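The Croissant Problem

By Kylie Lowther

I joined the robotics club at Grarendale High because the art room was being painted and I had nowhere to eat my lunch. That's the whole origin story. By September I was co-captain of a three-person team in the state simulation comp, which sounds impressive until you know the other two were Dev Upadhyay, who was in Year 9 and had written most of our code, and his cousin Jimora, who'd written the rest and let me name things.

The way the comp works is they give you a kitchen. It isn't a real one, it lives inside a computer, and so does the robot. You get two arms, two hands with all the fingers, and a job card. Ours said: move the croissant from the tray to the basket. One croissant, one tray, one basket. I remember laughing out loud when we opened it, because the team from the school across the river had got a dishwasher.

"That's a baby job," I said. "My nan could do that job."

"Your nan's got nerves in her fingers," said Jimora, and went back to her noodles.

I named the robot Manis. I wanted something with hands in it and Mr Petrie told me manus was Latin for hand, and I wrote it down wrong on the entry form, and then it was on the website so that was that.

Manis hated the croissant. I know you're not supposed to say a program hates things, Dev told me off for it nearly every lunch, but you didn't see what I saw. First it pushed the croissant off the far side of the bench. Then it picked up the tray. Then for a whole week it would close its fingers beautifully, slowly, like somebody lifting a baby bird, on a bit of air two centimetres to the left of where the croissant was, and carry the bit of air over to the basket and let it go. It scored itself full marks for that, too. Dev had to go in and fix the scoring.

You have to do it over and over, is the thing. You set up a run, it goes through a batch of attempts, and you read the numbers at the end. We'd leave it going overnight on the old computer in the prep room and whoever got to school first would text the others. It was nearly always me. I catch the early bus on account of Mum's shifts, so I'd be sitting in the prep room at twenty to eight in my school jumper with a Vegemite scroll, typing things like "253 out of 1,000" and getting back a row of crying faces.

253 was our best for ages. One in four! If I only got my toast to my mouth one time in four I'd have been taken to the doctor.

Then Jimora stopped coming.

She didn't quit, she just wasn't there on the Monday, and then she wasn't there for the rest of that week, and Dev went very quiet and said she was at her dad's. I knew a bit about her dad's. I knew it was four hours away and that there was a judge involved and that she'd packed her good headphones, which she never did for a weekend. I didn't know what to say to Dev about it so I said, "Do you reckon we should change the grip angle?" and he said, "Yeah, maybe," and we changed the grip angle. We got 190-something. We changed it back.

It's a strange thing to miss a person in a prep room. She used to hum at the loading bar. She had a stool with one short leg and she'd rock it, tock tock tock, the whole of lunch, and I used to want to throw a whiteboard marker at her. Now I could hear the fridge.

On the Thursday night my phone went at ten past nine and it was her. Just a file, no hello. Then: try this. Then: dont tell dev i did it on my phone he'll be insufferable.

I rang her straight back. She picked up but she was whispering, and there was telly going in another room.

"It's the waiting," she said. "We never let it wait. It starts grabbing the second it wakes up, before it's even sorted out where its hands are. So I've made it put both hands up first. Open. Fingers up, not touching anything. And it has to hold still and look, and then it can go."

"That's it?"

"That's it. It's like when you're little and they make you show your hands before tea."

I asked her if she was all right. She said the pillow smelt like someone else's shampoo. I said I'd bring her one of ours if I knew how to post a pillow, and she laughed, only a small one, but I'd been waiting on that laugh for nine days so I counted it.

I got Mum to drop me at school before her shift, even earlier than the bus, and Mr Petrie let me in with his bike helmet still on. I loaded the file. The kitchen came up on the big monitor, and I sat on Jimora's stool to watch, and I'm fairly sure I put my own hands up.
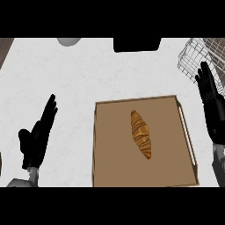

Manis at the start of Jimora's run, hands up, croissant on the tray.

I took that and sent it to her. She wrote back, look at it, its being so good.

And I did look. I'd seen that bench so many times by then that I dreamed about it, the white top with the grey running through it and the wire basket up in the corner, and I'd only ever watched it with my teeth clenched. I'd never had a second to think the croissant was nicely done. Someone had gone to the trouble of painting all those darker bands round it. Somebody at a desk somewhere had made it shiny.

Then I pressed go, and I went to roll call, and I got told off twice in Maths for looking at the clock.

Dev beat me back to the prep room at recess. He was standing there holding a muesli bar he hadn't opened. He'd set it for a double batch by accident, he'd typed a two where I'd had a one, so the number on the screen was out of 2,000 and it took me a moment to read it properly.

1,946.

"Who wrote this?" he said. "You didn't write this."

"Rude," I said.

"Kylie."

I pulled the stool over, sat down, and rang her on speaker. It rang for a long time. I rocked on the short leg while we waited - tock, tock, tock - and Dev didn't tell me to stop.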